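Folding jerseys with big stiff numbers so they don't crease?
Posted in Laundry & Closets
Asked by Dede Mensah, Mar 7, 2024

Hi everyone! I've gotten completely hooked on collecting basketball jerseys and I love every one of them, but I can't fold them to save my life. T-shirts I can do in my sleep. Jerseys slide all over, the printed number fights back, and the striped trim never lines up with anything. I don't have a big table, so I fold on the gray upholstered bench against the wall, which is a nice size for it.

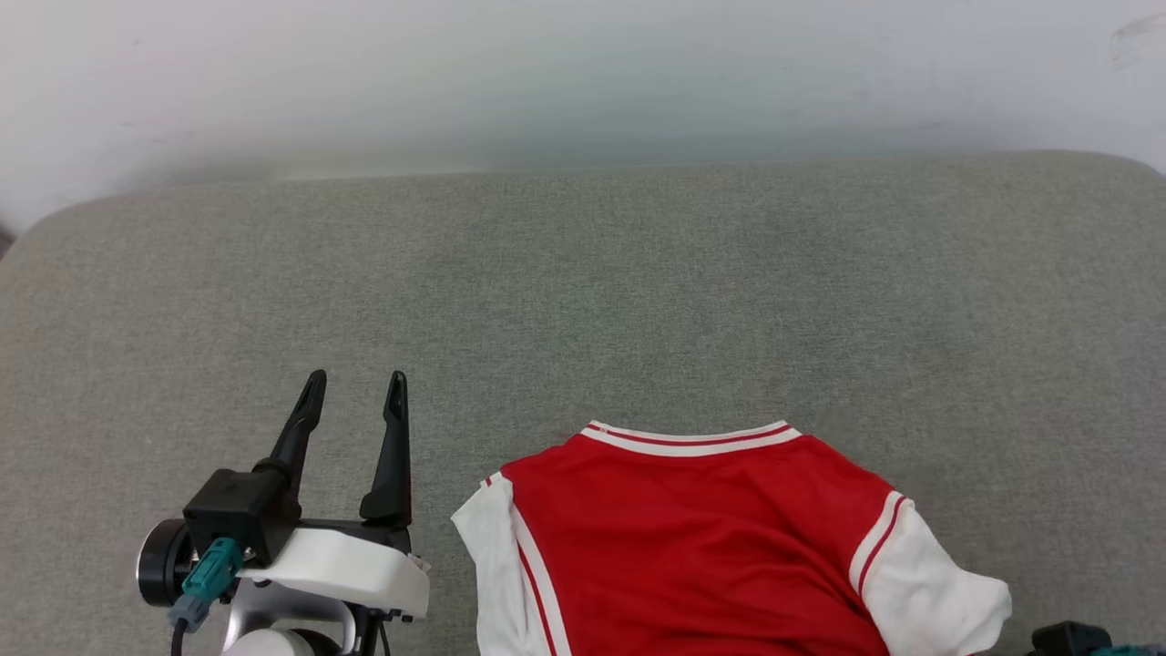
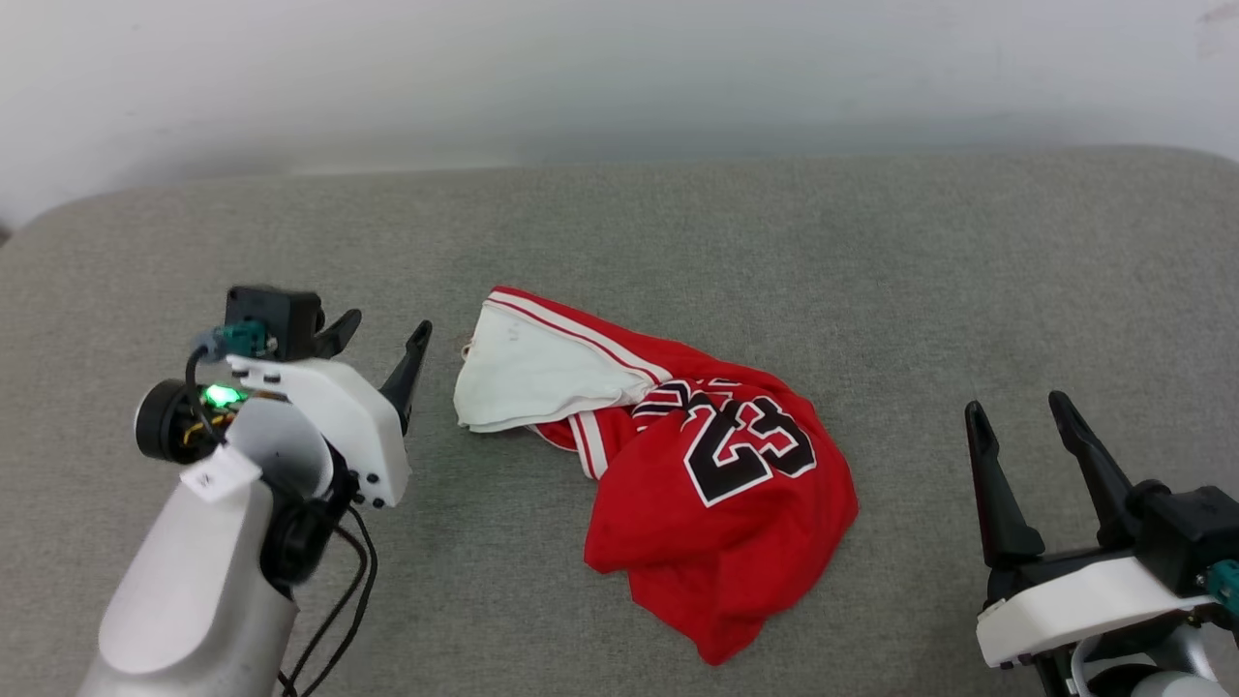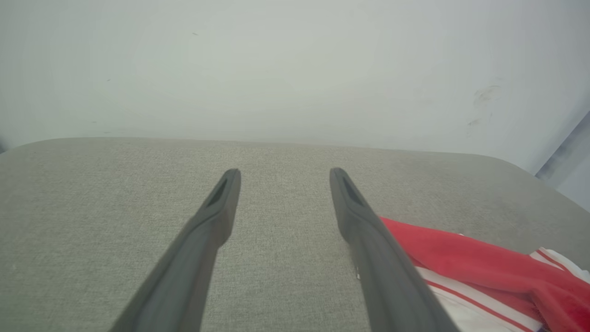
Red and white on the gray upholstery. The middle one has the 23 showing.

What I do now is shake the thing out, fold it in half down the middle like I would a dress shirt, then in half again. That puts a fold right through the number. A couple of my older ones already have a faint line down the print and it breaks my heart a little. I keep them in a dresser drawer that's 14 inches deep from front to back, and I'd love for them to sit in there in a row so I can see what I've got without digging.

So three things really. Where should the folds go? Is the bench too soft to fold on, or is it just me? And is there any way to get a line out of a number once it's there? I'm scared of the iron.

I should say I'm not interested in framing them. I wear them! Any help is very welcome.

Etornam Aryee
Member, 310 posts

Oh, I love this kind of question. I did the laundry for my kids' league for years and jerseys are my favorite thing to fold once you get the knack, so hang in there.

The big secret is to fold around the number and keep it whole. Your middle fold is the one causing all the trouble. Try it like this:

Lay the jersey face down, neckline away from you. Take your time with this part. Smooth from the center out toward the sides with your flat hands, and tug the bottom hem gently until the back number is lying flat. Most of my bad folds came from rushing here.

Feel through the fabric for the edges of the front number. On an adult jersey there's usually a good strip of plain cloth on either side of it, and that's where your two side folds go. Bring the left side in so the fold lands just outside the number, then do the right the same way. If the shoulder parts overlap in the middle, fine. If it has sleeves, turn them back on themselves so they don't stick out past the fold.

Now you've got a long strip. Fold the hem up to just under the number, then fold that up once more so it tucks behind. Flip it over and you should have the number sitting on the front like a book cover, with no line through it. It looks so good the first time it works!

The back number will get one soft bend across it with this method if it's tall. You can't save both unless you hang it. I slip a rolled pair of socks inside that bend, and it stays a curve that way and never turns into a hard line. A strip of tissue paper does the same job if you're out of clean socks.

About the trim: pick one line of it and follow that one only. I use the neckline. If the two shoulder ends of the neckline match up, the rest of the stripes come close enough, and you'll drive yourself nuts trying to match the ones at the sides too. They're often not even sewn on straight.

For the bench, I think fabric is lovely for this. Slippery jerseys skate around on my kitchen counter and stay put on cloth. The one trouble with a cushion is that it dips when you lean on it, so press lightly and don't put your knee up there (I've done it). If you want it firmer, slide a big cutting board or a piece of stiff cardboard under a towel and work on that. I have a Lokura folding board that somebody gave me for my birthday, and it's great for tees, but it's too narrow for jersey numbers, so I wouldn't run out and buy one.

For the drawer, measure the folded jersey standing on its edge before you do the whole lot. With a 14 inch drawer you'll get one row of them standing up front to back, like files, and maybe a bit of room for shorts behind. Pack them snugly enough that they hold each other up. If you've only got a few, a shoebox lid makes a good bookend.

Have fun with it! I still put on a ball game and fold a whole pile in one go.

Wimach_attic
Member, 60 posts

just hang them. wide plastic hangers, not wire. problem solved, no creases at all

Delaunay
Member, 90 posts

Great answer from Etornam and I'm stealing the sock trick. I'll add the part about the line in the print, because I've rescued quite a few from thrift store bins and it's so satisfying when one comes back.

First check the tag and then check what kind of number you have. Stitched-on fabric numbers are easy. Those you can treat like any other cloth on low heat. Printed or heat-pressed ones are the fussy kind. Run a fingernail very lightly along the edge: if it feels like a thin sheet of rubber or plastic, treat it as heat-pressed and don't ever let the bare iron touch it.

What I do with the fussy kind:

Turn the jersey inside out and hang it in the bathroom while you take a good hot shower. Leave it there until the room clears. Half of the shallow lines relax with just that and you can stop.

If the line is still there, lay the jersey inside out on a towel on something hard. This is where I wouldn't use the bench, both for the heat and because you want a firm surface behind the number. Put a thin cotton pillowcase over the top. Iron on the lowest setting, no steam, and press straight down and lift. Don't slide it. A few seconds at a time, then peek.

While it's still warm, turn it right side out, smooth the number flat with your hands over a clean dry pillowcase, and lay a heavy book on another pillowcase over it. I leave mine overnight. I have a giant old atlas for this and it's the best pressing tool in the house.

If the print has split along the line, stop there. No amount of pressing closes a crack, and heat makes the edges lift. Wear it and love it the way it is.

Washing matters as much as folding, too. Inside out, cold water, a gentle cycle, and skip the dryer. I'm convinced most of the damage on the thrift store ones came from the dryer and the folding just finished the job. Mine dry on a Sterneck rack over the tub, laid across two bars so the number isn't hanging over just one. And fold them only when they're bone dry – a slightly damp jersey takes a crease and keeps it.

One small thing where I differ from Etornam. I fold mine in thirds from the bottom and skip the second tuck, so they come out taller and thinner. They bend less that way, but they might stick up out of a shallow drawer. Try both on one jersey and see which one closes.

As for hanging, it's fine for a few weeks, but the heavier mesh ones got long and sad at the shoulders on me. I moved all mine back to a drawer last June and I'm much happier.

Dede Mensah
Original poster

You two are wonderful, thank you! I tried the fold outside the number tonight on one of the white ones and the number came out sitting right on the front. I may have made everyone in the house come look at it. The socks are in there too.

The tall version from Delaunay catches on the top of my drawer, so I'm going with the tuck. I found a big piece of cardboard for under the towel and it makes a huge difference on the bench. Two of the old ones are hanging up waiting for somebody to take a shower. I'm not brave enough for the iron yet, but the pillowcase idea makes me feel better about it.

Next up is the shorts, which I've been rolling into balls. Please don't be mad.

Etornam Aryee
Member, 310 posts

Yay! For shorts, fold in half side to side, tuck the pointy bit at the crotch in so you've got a rectangle, then in thirds up from the legs. Stand them right behind the jerseys. Drawstrings go inside first or they tangle with everything.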